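The Weight Register

The lighthouse at Grilton kept two books. One was for weather. The other, bound in grey cloth, recorded the weight of the lamp oil, taken at 4 each morning on a Vasska balance. 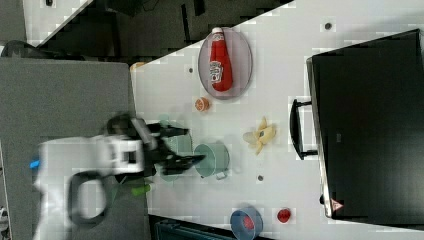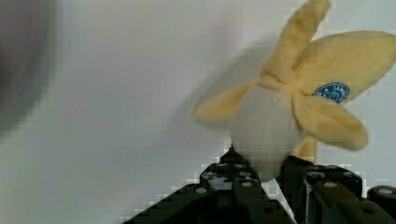

White tabletop, first; plush banana, second.

For 46 years the figures fell at a steady rate and rose on delivery days. In April the keeper entered 100 kilograms, then 100 again the next morning, although the lamp had burned all night. She checked the balance against the brass weights. It read true.

She wrote to the supplier, Breltamo, who replied that the oil was of the ordinary grade.

On the third morning the register showed 2 kilograms more. She entered the figure, initialled it — the rules required initials — and went up to trim the wick.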